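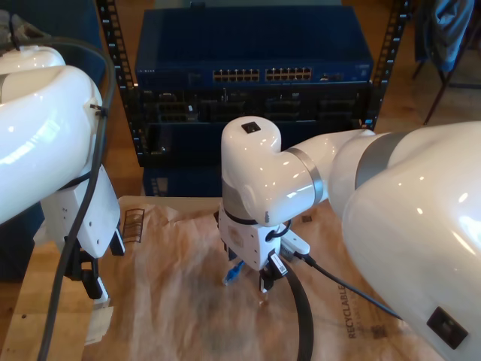

Der Elternkurs in Grodau beginnt um sechs, wenn alle schon müde sind — die Kinder am wenigsten. 98 Mütter und Väter haben ihn seit Juni besucht, gelernt wird vor allem Spielen. Teures Material braucht man dafür kaum: Ein Bogen braunes Packpapier, zerknittert über einen Holztisch gelegt, beschäftigt eine Einjährige länger als jedes pädagogisch wertvolle Xylophon.

Der Verein Bedoya zahlt Raum und Tee, 590 Euro im Monat. Beantragt waren 800. Am Tee wird man es merken. 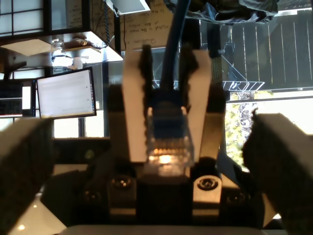 Blauer Stecker, goldene Kontakte: ein Netzwerkkabel aus der Nähe.

Nächster Kurs: Sandton, gleiche Uhrzeit, gleiche Augenringe.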